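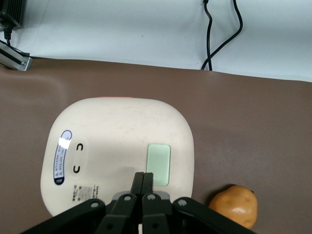 Korkor Frimpong asked at our last open evening whether the people who come to work here will be teaching the machine to take their place, and she wanted the answer written in the advertisement before anyone applies. So we begin with it. The answer is partly yes. Some hand work at our benches will be done by the arms, and we want people who will help us decide which work, in which order, and what the day looks like for the person standing beside the arm.

Callcombe is looking for bench operators for its returns hall in Kotari, and also for participants in a paid study about the change. You can apply for one or the other, or for both.

What we do

Callcombe receives returned household devices from shops and from private buyers. Each one must be looked at, its label read, its buttons tried, and then it is sent to resale, repair or recycling. Until last August all this was done by hand. A bench operator would lift the device from the tray, turn it, read the small print, press what can be pressed and type the result. In a normal week the hall handles 1,238 devices, and after the holidays it can be 3,000.

Now a part of the benches have a robot arm with a two-finger gripper and a small camera near the wrist. The arm takes the first look. It can hold a device in position and press a button many times without becoming tired. It is less good with shiny labels, with soft shapes and with things which it has not met before. For this reason we practice on mixed objects as well as on the real returns, and the operator tells the system what it had wrong. The software which runs the benches is called Flendia. You do not need to know it before you come.

What has changed for the people

We asked the present operators to say this part in their own way, and we have only shortened it.

The lifting is less. Several colleagues had pain in the wrist from turning heavy pieces, and they report that it is better.

The talking is also less. When you worked in pairs, one read the label aloud and the other typed. With the arm you are often alone at the bench. Two people have asked to go back to the hand benches for this reason and we agreed.

The tiredness is different. Before, the arms and the back were tired. Now it is more the eyes and the head, because you watch and wait, and then you must decide quickly. We have put a change of task after every 62 minutes. Some operators find it too often and some find it too seldom, and this is one of the things the study will look at.

The pay did not go down for anybody who moved to a robot bench. It also did not go up at first, and there were complaints. Since the new year there is a supplement for the operators who correct the system, and this supplement is included in the offer below.

Position 1: Bench operator, robot bench

Your work will be:

Placing devices on the mat and starting the inspection
Following the arm while it works and stopping it when you are not sure
Reading labels which the camera could not read
Writing a short note for every wrong decision of the system, in plain words
Cleaning the mat and the fingers of the gripper at the end of the shift
Working one shift per week at a hand bench, so that the skill is not lost

We ask for good near sight (glasses are fine), patience, and enough English to write a clear note. School certificates are not important for us. Experience from sorting, packing, sewing, kitchen work or repair is welcome – people who have worked with their hands often see sooner than an engineer when a grip is going to slip.

Anyone may stop the arm at any time. You will not be asked to defend a stop afterward, and stops are not used in the evaluation of your work. The number of devices per person is not shown on the screens in the hall. It was shown for a time, and it was removed after the operators requested it.

The contract is for one year with the possibility to extend. We cannot promise how many bench places there will be after that year. If your bench is closed during the contract, you have the right to another place in the hall or to paid training in repair for the rest of the time.

Position 2: Participants in the Ayaaba study

Ayaaba is the name of our study on daily work beside the arms. We look for people who have never worked with a robot, and also for people who have done it in another company and left. Both are equally useful to us.

You will come for four half days. You will do a simple inspection task by hand, then the same task with the arm, and after each half day there is a conversation of half an hour. We ask what was boring, what was stressful, what you would change first. We record the movements of the arm and the notes that you write. Your face is not recorded, and your name is kept separate from the answers.

Participants receive 500 in local currency for the complete study, and a proportional part if they stop earlier. Travel inside the city is paid on top. The results are given to the operators in the hall first, and one week later to the management. A summary is sent to every participant who wishes it.

You must be 18 or older. If you have a heart pacemaker or another medical device, please speak with us before you sign up, so that we can check the bench together with you.

How to apply

Send us a short letter, one page is enough, or come to the reception in Kotari and tell us in person. Please say which position you mean and on which days you are free. A photo is not necessary and we prefer to receive none. If writing in English is difficult for you, write in your own language and we will find somebody to read it.

Questions about the benches and the shifts go to Sizwe Zulu, who also gives tours of the hall before the early shift. You can take the tour without applying. Korkor Frimpong will read the answers of the study together with us, and she has reserved the right to add her own comment to the summary.

Applications for both positions are open from 26 February 2018 until the places are filled. We answer every letter, also when the answer is no.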